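March
By Angharad Jenkins, Inulen Student Robotics

STUDENT TEAM FROM INULEN TO TAKE HAND-HELD GRIPPER PROJECT TO PEKAR FINALS

INULEN – A student club at Inulen Technical College has been chosen to present its work at the final round of the Pekar Student Automation Challenge later this spring. The club has 22 members, most of them in their first or second year, and has spent the winter term recording everyday tasks with hand-held grippers so that a robot arm can be trained to do the same tasks.

The Pekar challenge asks student teams to pick a household job, collect their own training data for it, and then show an arm attempting the job in front of judges. Teams may not buy recordings or use footage made by another school. The Inulen team chose cabinets: opening and closing a door, reaching past it, and taking small things off a shelf or an inside surface and putting them back.

"We picked it because everyone in the club has a cabinet at home and could practice," said Angharad Jenkins, who teaches the automation course and advises the club. "A door moves while you're working around it, and the things inside are all different sizes. The students knew it would be slow going. They wanted to try it anyway."

Work began in the fall with a borrowed workbench and one gripper that the students assembled themselves. The club now records in sessions of up to 2 hours, usually starting at 4 p.m. after the last class. Students take turns with the tool, and each one writes a short log at the end of a session listing what was tried, what was dropped and which recordings should be thrown out.
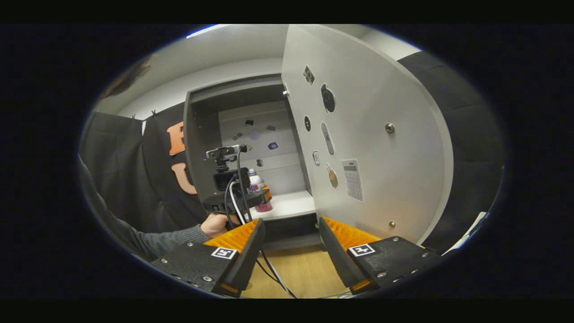
So far the club has kept 3934 recordings. Another 744 were removed after review. The most common reason for removal was a hand moving too fast for the video to stay sharp. Others were dropped when an object left the view or when the operator started before the camera did. The removed recordings are stored separately and will be used in a first-year class on checking data.

Each recording is reviewed by a student who did not make it. That rule was added in the middle of the term, after the club found that people tended to pass their own work. Review takes longer than recording, and the team has moved several members from one job to the other to catch up.

The training itself runs on a computer in the college's electronics lab, usually overnight. Early versions of the trained program could reach for a door but often let go of it too soon. The students responded by recording more slow openings, with pauses partway through. They also began changing the arrangement of small items between recordings so that the program would not learn one fixed layout.

Support for the project has come from two local businesses. Chan, a machine shop, let the club use its tools for cutting and drilling brackets. Indon, an electronics supplier, provided cables and fasteners and has offered the students a tour of its warehouse at the end of the term. The college covers travel to the finals.

At the finals, each team will have one setup period and three attempts at its chosen task. Judges will score the attempts along with a written report and an interview in which students explain how they collected and checked their data. The report counts for as much as the best attempt. Inulen's report is being written by a group of four students, with drafts open to the whole club for comment.

"The arm still misses, and the report says so," Jenkins said. "The judges want to know what you did about it. We have the logs, so the students can answer that."

The club will hold an open evening in the automation lab before it leaves for the finals. Visitors may try a hand-held gripper and look through the session logs. Children under 12 should come with an adult. The lab is on the ground floor, and the evening begins at 6 p.m.

Students at the college who would like to join for the next school year may apply through the course office. No earlier experience with robots or programming is required. New members start with recording and review before moving on to training.

Press contact: Angharad Jenkins, Inulen Student Robotics, Inulen Technical College | © Inulen Technical College. All rights reserved. | Back to top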